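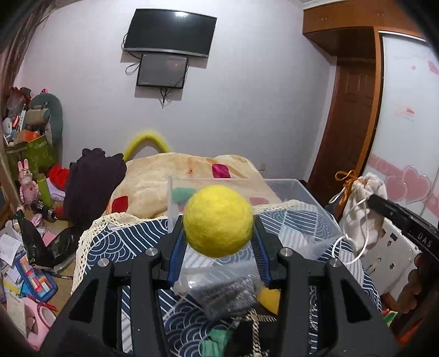

Yellow ball, blue pads, and a good deal of crochet around the edges.

FROM THE CELLAR: THE BARLEYWINE PROBLEM

Every November the same thing happens. The first proper frost lands, the tap list at Marino goes dark brown from top to bottom, and I get a small stack of messages asking which of the new barleywines is worth the money. This year there were four contenders within walking distance, which is three more than my liver was hoping for.

A word on terms for those who joined the list over the summer, when all we talked about was sour things with fruit in them. Barleywine is beer. It has no grapes in it. It is called wine because it is strong as wine and because somebody in a marketing department a long while ago was having a good day. The English kind leans to toffee, dried fruit and old furniture. The North American kind does all that and then throws hops at you until you apologize.

I tried all four over two weeks, at cellar temperature, out of the same tulip glass, with crackers. Notes follow in the order I drank them.

Brarkora Old Stair. I wanted to like this more than I did. It pours a lovely dark copper with a tan head that lasts as long as it takes to find your glasses. The nose is fig, brown sugar and a bit of orange peel. Then you drink it and the whole business stops at sweet. It's like being handed a butter tart when you've already had a butter tart. My neighbour thought it was the best of the bunch and finished mine, so take that as the minority report. If you put one away until next winter I suspect the sugar will calm down, and the label more or less begs you to do it.

Zusance Number 40. The name is for the fortieth batch out of their little brewhouse, and they are very proud of it, to judge by the size of the numeral. This is the hoppy one. Pine, grapefruit pith, a bit of wet cedar, and underneath it a solid bready malt that holds the thing upright. It's bitter enough that my first sip made me check the glass for dish soap. The second was better. By the bottom I had come right around to it, though I'll admit that by the bottom of a barleywine I've come around to most things. Drink it fresh. Hops this loud go to cardboard if you leave them, and I have a 2-year-old bottle of something similar that tastes like the box it came in.

Broltasus Winter Reserve. Aged in rye barrels, sealed in red wax, priced accordingly. Let me say something about the wax. I have opened a lot of bottles in my life and I have never once thought, this would be improved by ten minutes of work with a paring knife. There was wax in the sink and wax in the cutlery drawer, and a piece of it went into the first pour. Once you get past the defences, though, it's a very good beer. Vanilla and rye spice up front, then dates, dark cherry and a slow warmth that sits in your chest through the end of the hockey game. The barrel is there without taking over, so you don't feel you're licking the deck. I gave it my highest mark and I resent it.

Marino's own. They don't bottle it and they haven't named it, so the board just says "Barleywine" with a drawing of a snowflake that could also be a spider. It comes in a small glass and it is lighter in colour than the others, closer to honey. Toast, marmalade, a little black tea on the finish. It drinks far easier than it should. Damilola Chukwu, who runs the cellar there, tells me she pulled the hops back after last year's version and let the boil run long to get the colour and the caramel without using any dark malt. I asked how long. She said long enough to miss her bus.

So, which one. If you're buying a gift for somebody who likes to own things, the Broltasus, and include a knife. If you're sitting down with blue cheese and nobody to impress, go to Marino and have the one with the spider on it. The Zusance is for people who complain that nothing is bitter anymore. I know several of you by name.

On storage, seeing as it comes up every year: cool, dark, standing up, and away from the furnace. The top of the fridge is warm. I don't care how nicely they look up there. A basement corner is fine, and so is the bottom of a closet, provided you remember which closet. Write the month on a bit of masking tape and stick it to the bottle, or you'll be holding it up to the light in a few years trying to guess.

As for serving, take it out of the fridge half an hour before you want it. Straight-from-the-cooler barleywine tastes like cold. Split the bottle with at least one other person. You don't need a fancy glass for this, but a pint glass is asking for trouble, and a frosted mug is grounds for removal from this mailing list.

HOUSEKEEPING

The list is up to 627 of you, from 589 in the spring, and I would like to thank whoever forwarded the piece on gluten-free lager to what must have been an entire curling club. Welcome. There is more to life than lager, but we'll ease you in.

I was wrong last issue about the Brarkora brown ale. I called it a nut brown. It has no nuts in it, the brewery doesn't call it that, and two of you wrote in to say so, one at considerable length. It is a brown ale. It is fine.

Next issue is smoked beers, if I can find more than one that doesn't taste of ham. Suggestions welcome by reply, and please put the name of the brewery in the message this time. "The one with the bear on it" describes most of my recycling.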